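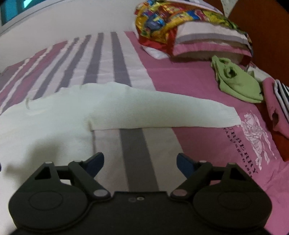 Guest Room Turnover Inspection — Harkeo House, second floor

Inspector: Abenezer Chala
Month: July
Start: 9:20 a.m.

Marks used: OK, FIX (before next check-in), WATCH (look again next time)

Bed and bedding

Mattress seams and corners: OK. Lifted at all four corners, no spotting.
Bed legs and center support: FIX. Center support in room 44 has worked its way off the floor. Turn the foot down until it touches.
Bedding stored on site: WATCH. Top shelf of the linen closet is overfilled and the door pushes back. Move the winter blankets to the Bogale building.
Headboard bolts: OK after tightening.

Smoke and carbon monoxide alarms

Test button, each room: OK, except the alarm by the stairs, which was slow to sound. New battery in, tested twice. Replace the unit if it happens again.
Date on back of alarm: OK.

Electrical

Outlets near sinks: trip and reset OK.
Lamp cords: FIX. One cord runs under the rug in the corner room. I moved it along the wall for now, but it needs a shorter cord or a different table.
Space heaters: none allowed. Found one in the hall closet — tag removed, no idea how old. Taken down to the office.

Windows and exits

Windows open without tools: FIX in room 20. Painted shut on the left side again. This was on the last list too.
Exit map on back of door: OK. The one in room 30 still shows the old side door and should be reprinted.
Hallway clear: OK once the Lostano boxes were taken downstairs.

Bathroom

Hot water at the tap: OK.
Grab bar: OK, no movement.
Bath mat: WATCH. Rubber backing is starting to crack.
Fan: noisy but pulling air. Cleaned the cover.

Comments

The carpet edge at the top of the stairs is lifting. Tape won't hold it, so please get a price on a metal strip. I put the limit at $400 with labor; call me if it goes over.

Fliver still has our spare key for the linen closet. Ask for it back when they deliver.

Rooms 20 and 44 stay off the booking sheet until the FIX items are signed.

Finish: 11:45 a.m.
Signed: A. Chala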